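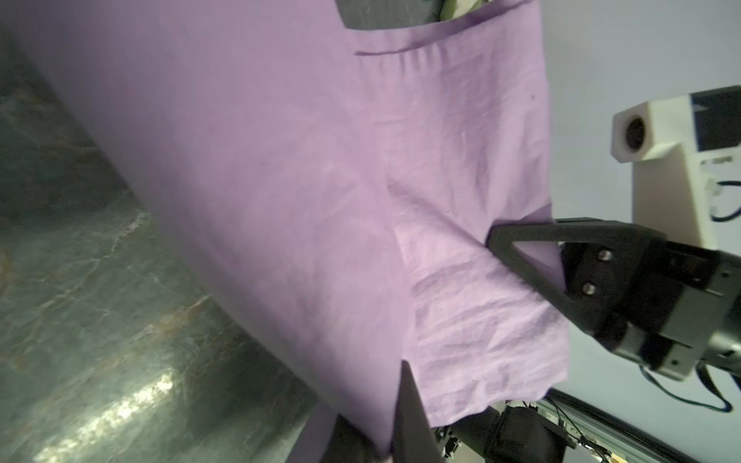
Purple cloth and black gripper

Project Report: Getting a Tired Alternator to Charge Again

Our group picked the alternator out of the Clurora pickup that has been sitting behind the Adeyemi building all year. The truck runs fine (it's loud, but it runs!) and the battery kept going flat, so everybody in Auto Electrics had an opinion about it. I wanted the cooling system at first and got outvoted, and I'm glad I did, since alternators are way more fun to take apart than I expected.

The first thing we did was measure before touching anything. With the engine idling at 700 rpm the battery terminals read 12 volts and kept dropping slowly while the headlights were on. A healthy system should be up in the fourteens. Talha thought the belt was slipping, so we tightened it and tried again, and got the same number. Then we checked the ground strap and the fat cable going to the battery, and both were clean with hardly any voltage drop.
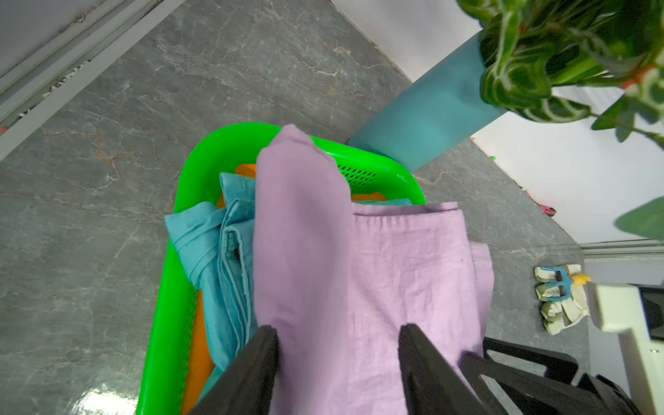 So off it came. The top bolt was easy and the bottom one ate most of an afternoon, because there's a bracket in front of it and you can only turn the wrench a tiny bit at a time. If you ever do this job, disconnect the negative battery cable first, and draw the belt routing on paper before you loosen the tensioner. We didn't draw it. We spent a silly amount of time putting the belt back on wrong.

Once we split the case, the brushes were worn down almost to the holders and one slip ring had a groove I could catch with my fingernail. The diodes all tested good with the meter, which was a relief – replacing the rectifier would have blown our budget. Ifeanyi at Lemivton Parts sold us a brush and regulator set, and we cleaned up the slip rings with very fine abrasive paper. The rear bearing was noisy too, so we pressed in a new one. I'd never used the press before October and now I want one at home.

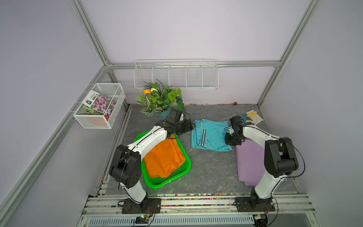
Adesuwa Abubakar

Back in the truck, same idle, same lights on, we got 14.1 volts, and Tobiloba yelled loud enough that the class next door came over to look. We let it run for 30 minutes with the heater fan and lights going and it never fell below 13.9. The case got hot but the new bearing stayed quiet.

There are a couple of things I'd change. I would log the output current as well as the voltage, but the shop's clamp meter was out on loan to the Fekirham campus and we didn't wait for it. I'd also replace the front bearing while the case was open. It felt okay when I spun it by hand, but it's the same age as the one that failed, and I really don't want to meet that bottom bolt again next semester.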